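Why I've gone off the school fun run

I should say up front that I've baked for the fun run, I've stood at the water table for the fun run, and one wet September I ran the thing myself in a trash bag with arm holes cut in it. So I'm not writing this as somebody who hates fun. But our elementary school in Wiveck is about to launch another one, this time to raise $3000 for new library shelving and books, and I think we should try something else.

The way it works now, each kid comes home with a pledge sheet and a prize chart. Bring in a little and you get a rubber bracelet. Bring in a lot and you get to throw a pie at a teacher. My daughter can recite that chart from top to bottom (she couldn't tell you what the money is for, I asked her at breakfast). And then the sheet goes to exactly the same people it went to last year, meaning me, her grandparents and the two neighbors who haven't learned to hide when they see us on the porch.

There are 28 kids in her class. Last year 12 of them turned in a sheet. I don't believe for a second that the other families didn't care. Some of them don't have grandparents with checkbooks, some were working nights, and some probably looked at that prize chart and decided they'd rather not play. The kids noticed, though. They all sat in the gym while the prizes got handed out.

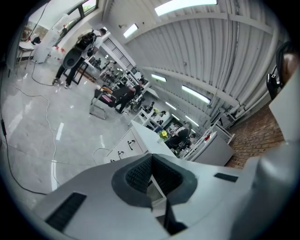

So what would I do? First, I'd just ask. Send one letter home, one time, that says what we need and what it costs, with an envelope in it. No chart, no bracelets. The school over in Fandatthorpe switched to a plain letter a while back, and a friend whose boys go there says she gives more than she used to and complains a lot less. I can believe it! I would happily pay extra to never see another pledge sheet.

Second, I'd walk down Main Street before I sent a single kid out to do it. Güler, the bakery by the post office, already gives us the leftover rolls for field day, and when I asked at the counter if they'd consider doing more, the answer was yes, up to $1000, if we could tell them what it was paying for. Well, we can. It's shelves. Arkia, the hardware store, might do lumber at cost — I haven't asked yet, so don't quote me.

I know what people will say. The run brings everybody together, the kids love it, and it's good for them to be outside. Fine, keep the run! Hold it on the back field with orange slices and that terrible speaker, and let every kid do as many laps as they feel like. Just take the money out of it. I'd even put the trash bag back on.

And if the letter doesn't bring in enough, then I guess we buy fewer shelves this year and ask again next year. The books can sit in their boxes a bit longer. They've been in the hallway outside the art room since spring anyway, and the second graders have gotten pretty good at walking around them.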